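Drasska Patchwork Play Mat
Sold by Harkutico | Item 71

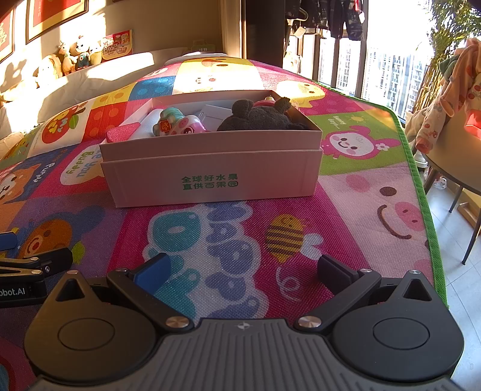
The Drasska mat is a soft printed cover for any flat spot where small children play. Most customers put it on the floor, but it also lies flat across a bed, and an open box of toys can stand in the middle with room left over. The print is a patchwork of bright squares with cartoon animals and faces, including a striped bee, a pink monkey on green with the words "Sunny days" nearby, and a large pink smiling face. The pattern is on one side only. The back is plain.

Details
Width: 200 cm
Filling: 400 g polyester
Edge: stitched and bound
Care: machine wash cool, line dry, do not iron the print

Shake the mat out before washing and close the washer door loosely afterward so the drum can air. Colors may look a little different on your screen. New mats have fold lines, which drop out after a day or two flat.

Toys and storage boxes are not included.

Shipping
Orders over $100 ship free. Returns are accepted unwashed, in the original bag.

Customer note
"We keep ours on the guest bed and fold it up at night. It has been through the wash plenty of times and the bee is still yellow." Eleri Pumphrey

Questions about stock: ask for Stojan at the Kustutlow store.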